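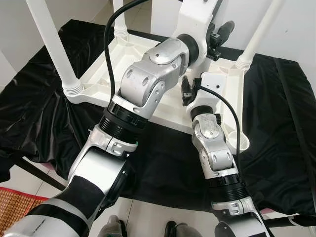
What is the Trokley?

A two-armed robot built in a shared workshop in Bovside by Joaquín Lucero, who had meant to build a shelf. The project began one February with a pair of secondhand arms and a parts list of 253 lines, later revised to 574.

The control software, Sustbridge, was written for the build and is documented mainly in its error messages. Error 2611 means a joint has passed its limit. Error 3283 means the same thing, and Lucero has declined to say why there are two.

The Trokley is used for light furniture assembly, a field in which it competes with Lucero's brother-in-law. Workshop members may book it in the evenings and are asked to bring their own screws.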